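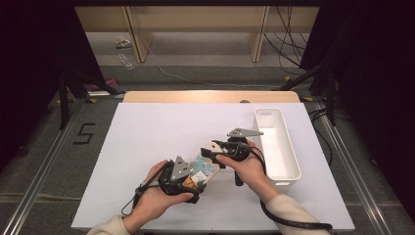

Two-handed work with the hand-held grippers, head view.

Skirnell: Frequently Asked Questions

What is Skirnell?

Skirnell is a method for training two-armed robots from demonstrations made by people holding grippers in their hands. It was developed at the Randosus lab. This page answers the questions we get most often about the method, the data and the results.

What does the method do that plain imitation does not?

A standard imitation policy copies the motion in a demonstration. With two grippers, a lot of that motion is one hand waiting for the other, and a policy trained on it tends to wait too, sometimes for good. Skirnell splits each demonstration into stretches where the hands depend on each other and stretches where they don't. The policy learns a separate timing signal for the first kind and is free to move at its own pace in the second.

How are the splits found?

From the gripper paths and the opening widths. When the distance between the two grippers stays nearly fixed while both are closed, we mark the stretch as coupled. A small network then cleans up the edges of each stretch. We label 50 demonstrations by hand to train that network. The rest are marked automatically.

Do I need a robot to collect data?

No. Demonstrations are recorded with the hand-held grippers alone. You need a robot with two arms only when you want to run the trained policy.

Which camera views does the policy use?

Three: one from the head and one from each gripper. The gripper views do most of the work close to the object. The head view matters more when an object passes from one side to the other. We trained a version with the head view removed, and it did clearly worse on handovers but about the same on single-hand picks.

How big is the training set?

The set behind the main result has 497 demonstrations. Each one is a complete task from start to finish. We dropped recordings where tracking was lost for either gripper, and those are not part of that number.

What result do you report?

On the handover-and-place task, the trained policy finished 84 percent of trials without help. A trial counts as finished when the object is released in the target area and both arms have backed away. Dropping the object and picking it up again still counts, as long as it happens inside the time limit. We know some groups score this more strictly, so check before comparing numbers. 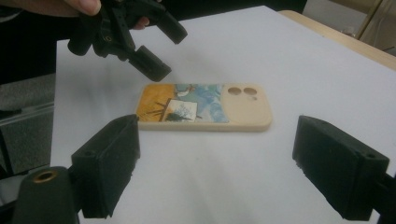

OBJECTS AND GRASPING

What kinds of objects did you use?

Small household and retail items that fit on a tabletop: flat boxes, phone cases and similar. We wanted things that are light and can be held from more than one side. Nothing in the set is heavier than an adult can comfortably hold with one gripper.

Why are flat objects hard?

A thin item lying flat gives the fingers very little to close on. A person will often tip it up with one gripper and take it with the other, or close on the two long edges and accept a shallow grip. Both are valid, and they look different in the data. If you mix them without marking which is which, the policy may start one and finish the other. We mark the grasp type for every flat item.

Does the print on an object confuse the policy?

It can. A phone case with a picture on the back has plenty of edges inside the print that have nothing to do with the shape of the case. Early versions sometimes aimed at a strong line in the artwork. Random color changes during training helped some. Adding more plain and more printed versions of the same shape helped more.

What about holes, such as camera cutouts?

We tell people not to grip by the cutouts. The fingers are too wide to use them reliably, and a demonstration that gets away with it once teaches the policy a grasp that usually slips.

Can both grippers hold the same object at once?

Yes, and this is the case the method was built for. While both are closed on a box, any difference in their motion turns into a pull or a twist on it. During coupled stretches the policy predicts the motion of the object first and works out the two gripper motions from that.

Can I use different fingers?

Yes, but the opening width has to be calibrated again. If the new fingers are a different length, the offset from the gripper body to the fingertip must be changed as well. Forgetting the second step is the most common cause of a policy that stops short of the table.

TRAINING AND RUNNING

How long does training take?

Roughly 4 hours for a small single-task policy on the Alvarado workstation we use. Larger sets take longer, and we have not tried to tune this.

Will a policy trained on one table work on another?

Sometimes. Height changes are handled fairly well. A very dark or shiny surface is a problem if all the training data was on a white one. We suggest recording a small extra set on the new surface and training on both.

What are the known failures?

Most failed trials fall into two groups. In one, the receiving gripper closes early and pushes the object out of the other jaws. In the other, the object is held well but turned the wrong way for placing, and the policy has no way to notice. We are working on the second with a regrasp step - it is not in the current release.

Is the code available?

The training code and the splitting tool are in the Lotlow package. The September release changed the file layout, and older recordings need to be converted with the script in the tools folder before they will load.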